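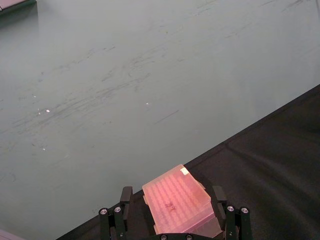

OPINION | LAB LIFE

The color is not a system

Every lab I have worked in has had a color code, and every one of them has had somebody with a marker writing on top of it. Pink is for this size, blue is for that one, and then along comes a couple of scrawled characters on the lid and a scrap of white stuck in the corner. If the pink told us what we needed to know, why did anyone reach for the pen?

I ask because we are being sold color again. The Plenen catalog that landed in our mailroom in April gives two full pages to its new tinted boxes, and the pitch is that a busy bench will "read itself." Mirari has a rival set, in shades that don't match Plenen's. So a lab that buys from both, as ours does, gets two codes and a chart taped to the cabinet door explaining how they differ. I give the chart a month.

I don't hate the boxes. A frosted lid you can half see through is a decent idea, and pink is easy to spot on a crowded shelf. But half seeing is the trouble. You get a grid of faint dots and you guess. Is it full? Has someone been into it? Is it the 200 or the 1000? Marker on plastic smudges, too, and a smudged P looks a lot like an X at five in the afternoon.

My own fix is boring. Print a label with the contents, the date and initials, and put it in the same corner every time. The Gurkum labels we use cost next to nothing and have held up fine so far. We tried it on one shelf for 90 days and people grumbled for the first 5 – then they mostly stopped writing on lids.

Mostly. There is still a box in the back marked with something I can't read, and I have asked everyone.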